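Plimgate Kit Swap: your questions answered

I'm Nosipho Van der Merwe and I look after the swap, so if something's gone wrong with your bag it's probably me you want. These are the things people ask me most.

What can I bring?
Padded jackets, team tops, base layers, helmets, visors, sticks, bags. Anything for rink or street hockey, really! Please empty the pockets first (I've had a whole satsuma).

How many things can I hand in at once?
Up to 12 per family. If you've got more than that, lovely, but email me before you load the car.

Do jackets need to be washed?
Yes please. Cool wash, zips done up, snaps closed, and hang it somewhere airy. Padding takes ages to dry, so I'd give it a good two days before you bag it. 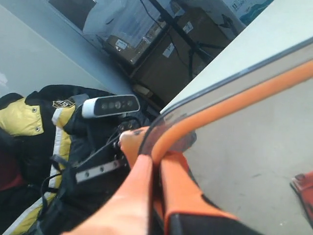
Can I put a jacket in with the hard stuff?
I'd keep padded jackets in a bag of their own, folded with the front facing out so we can sort them quickly. Black and yellow ones are the worst for getting muddled, because Bonero and Cornero juniors both wear those colours, so do write a name inside. A little shield badge near the top or a white stripe down the front helps me match a lost one to its owner, but half the club has something similar! Clear plastic bits with a rubber trim round the rim should go in a pillowcase, as they scratch if you so much as look at them.

One of the metal snaps has come off. Will you still take it?
Yes, just pin a note on. Ross has a snap press and does repairs for £2 a go.

Where do I drop things off?
Unit 63, round the back, any time after 4 in the afternoon. Ring the bell twice, it sticks.

When's the next swap?
December, before the holiday tournament. I'll put the times up as soon as I've got the keys sorted.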